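Dishwasher Questions: Loading, Water Hardness, Racks and Residue

The questions on this page are the ones received most often about household dishwashers, and they concern machines of standard and slim width. Commercial machines work at different temperatures and with different chemicals and are not covered. Where an answer conflicts with the manual for a particular machine, follow the manual. 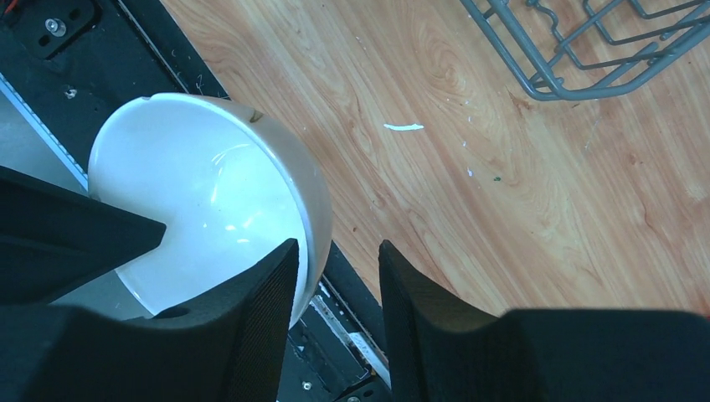 By the Rowbotham kitchen desk
Last revised in March

Loading

Which way should bowls face?
The inside of the bowl should face the spray arm that cleans that rack. In most machines this means toward the center and tilted downward. A bowl that lies flat on its base fills with water and keeps it. A bowl that stands fully vertical drains well but may shield the one behind it.

How far apart should they be?
Far enough that no two rims touch and water can reach the whole inner surface. Deep bowls usually need every second slot. If two bowls nest even slightly, the hidden area will come out with a film of starch or fat, and a hotter program will not remove it.

Can bowls go in the lower rack?
Yes. The lower rack gets the stronger spray and suits bowls with dried cereal, rice or egg. Light plastic bowls belong in the upper rack, where they are farther from an exposed heating element and less likely to flip over. A flipped bowl will be full of gray water at the end of the cycle.

Should dishes be rinsed first?
Scrape them. A full rinse is wasted on machines with a turbidity sensor, which reads how cloudy the water is and sets the length of the wash from that. Very clean dishes give a short wash, and the few dirty items in the load may then come out poorly. The exception is a load that will stand overnight. Use the rinse-and-hold program for that.

What should never go in?
Cast iron, unglazed clay, wooden boards, carbon steel knives, hollow-handled cutlery with glued joints, and insulated mugs unless the maker says otherwise. Ceramics with metallic decoration should be washed by hand unless marked as dishwasher safe. Gold trim wears through within a modest number of washes.

Racks

The rack coating has split at a tine tip. Is that a problem?
It will become one. Bare steel under a split rusts, and rust travels under the coating in both directions. Dry the tip completely, remove any loose coating, sand off visible rust, and apply a rack repair compound made for dishwashers. Let it cure for the time printed on the bottle. Vinyl caps may be pushed over the repaired tip once the compound is hard. Household paint is not suitable and will peel.

How is an upper rack removed?
There are two common systems. In the first, each rail has a stop at the front end which flips outward or unclips, and the rack then rolls off the rails. In the second, the rack is held by height adjusters on both sides, and it lifts away once the latches are pressed. Empty the rack before trying either one. Check that the water inlet at the back lines up again when the rack is refitted, as a rack that sits slightly forward will leave the upper spray arm without pressure.

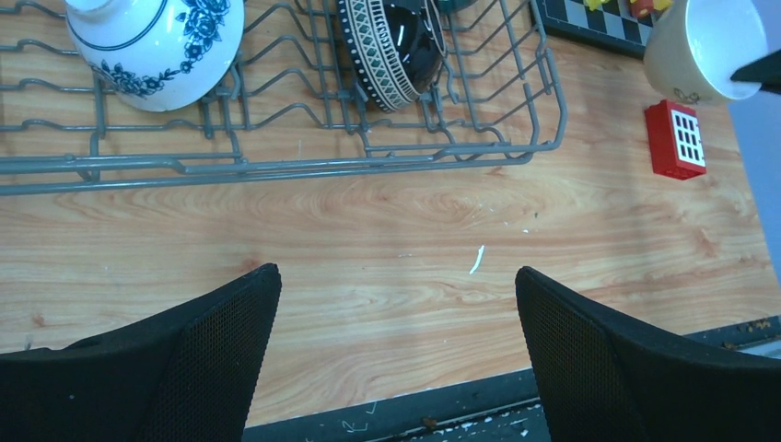

Racks from different model years may look the same and still have different wheel spacing. Measure the distance between wheel centers on the old rack before ordering. The overall width is a poor guide. Part numbers are normally stamped on a plastic clip or printed on the rating plate inside the door edge.

Can the folding tines be replaced separately?
On some machines. If the tine row pivots in plastic clips, the clips and the row are usually sold as a set. If the tines are welded to the base, the whole rack has to be changed.

Water hardness and salt

How is hardness measured?
With a test strip or from the figures published by the water supplier. Hold the strip in cold tap water for the time on the packet and compare the color. Test the tap that feeds the dishwasher. If the house has a softener, the kitchen cold tap may bypass it.

Does every machine need salt?
Only machines with a built-in softener. Look for a screw cap in the floor of the tub, normally beside the filter. If there is no cap, there is no softener, and salt must not be added anywhere.

Which salt?
Coarse salt sold for dishwashers. Table salt contains anti-caking agents which can clog the resin. Fill the chamber, wipe up spilled grains, and run a program at once. Salt left standing on the tub floor pits stainless steel.

The salt light stays on after filling. Why?
The sensor is a float or a reed switch that responds to the density of the brine. It can take several cycles for new salt to dissolve enough to move it. If the light is still on after that, loosen the salt with the handle of a wooden spoon, as it may have formed a solid crust.

Film, spots and marks

How can limescale film be told apart from etching?
Wipe a small area with white vinegar. Limescale clears. Etching stays, shows a faint rainbow tint when held to the light, and cannot be reversed. Etching comes from soft water, too much detergent, high temperature, or all of these at once. Reduce the dose first.

What are the gray lines on white glaze?
In most cases they are metal deposits left by cutlery or pan edges. The glaze is harder than the metal and takes a trace of it, much as paper takes a pencil line. A mild cleanser containing oxalic acid removes them. Wear gloves, rinse well, and wash the piece before use.

Is a chipped rim safe to keep using?
A chip exposes the body under the glaze. On porcelain the body is dense and takes up little water. On earthenware it is porous, and moisture can enter and spread the damage under the glaze. Retire any piece with a sharp edge or with a crack running from the chip.

Tea and turmeric stains remain after washing. What helps?
A detergent with oxygen bleach. Powders and tablets normally contain it; gels often do not. Plastic stained by turmeric may fade if left near a window in daylight.
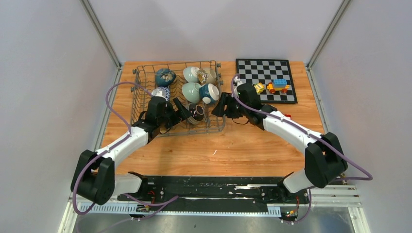
Glazes with a network of fine cracks hold stains below the surface, and no detergent will reach those. Some glazes are made this way on purpose. They should be washed by hand and dried promptly.

Drying

Why is plastic wet when everything else is dry?
Plastic stores little heat, and condensation drying depends on stored heat. Water on ceramic evaporates from the warm surface and condenses on the cooler tub wall. Plastic cools too fast for this to happen. Rinse aid helps to a degree. Opening the door a hand's width at the end of the program helps more.

Is it better to unload the lower rack first?
Yes. Water held in the feet of upturned cups in the upper rack will fall on the lower one when the rack is pulled out.

Filter and spray arms

How often should the filter be cleaned?
Rinse it every 2 weeks with normal use, and after any load with rice, seeds or labels. Turn the cylinder to unlock it, lift it out with the flat mesh, and clean both under running water with a soft brush. Never run a program without the filter in place.

How are spray arm holes cleared?
Remove the arm, hold it under the tap, and watch which holes fail to run. A wooden toothpick will push out most debris. Shake the arm afterward. Anything that rattles should be worked out through the largest opening.

Does the machine need a maintenance wash?
Run it empty at 60 °C or hotter with a descaler from time to time, more often in hard water areas. Low-temperature programs allow fat to build up around the sump and the lower door seal. Wipe the seal by hand, as the spray does not reach its underside.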